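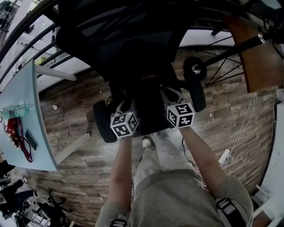
January 16, 2021

Up at seven and read the council papers before breakfast. The Plerholm council votes on Tuesday on whether to close the Skolen building and move the public meetings out to Flomirmont. I have lived here long enough to remember the last time they tried it. They dropped the idea that October after people filled the hall two nights running.

The report is 2 pages on the reasons and a great many more on the costs. It says the town has 3106 registered voters and that too few of them come to meetings to justify the heating. It doesn't say how many come. I looked twice.

Walked down to the square at eleven. The petition against the move was on a table outside the bakery, and the woman there said it had passed 400 names. I signed. A man behind me refused to, and said the opposition group only woke up when there was a seat to win. They argued for a while. It was civil enough.

The Lumenta ran its editorial this morning in favor of closing. Their point is that the roof needs work and the money has to come from somewhere. That is fair. I still don't see how moving the meetings to a place with one bus a day helps anyone follow what the council does.

Wrote to both of my ward members after lunch. Kept it to one page. One answered by four o'clock and said she hadn't decided. Nothing from the other.

Soup for supper. Snow started after dark. I have put my name down to speak on Tuesday and get three minutes, so tomorrow I need to cut my notes in half.

Comments

northside_reader: The bus doesn't run at all on meeting nights. Put that in your three minutes.

P. Ward 4: I signed too. The roof estimate has gone up every time I've seen it.

oldmill: Reading this in 2023. Same argument, same roof.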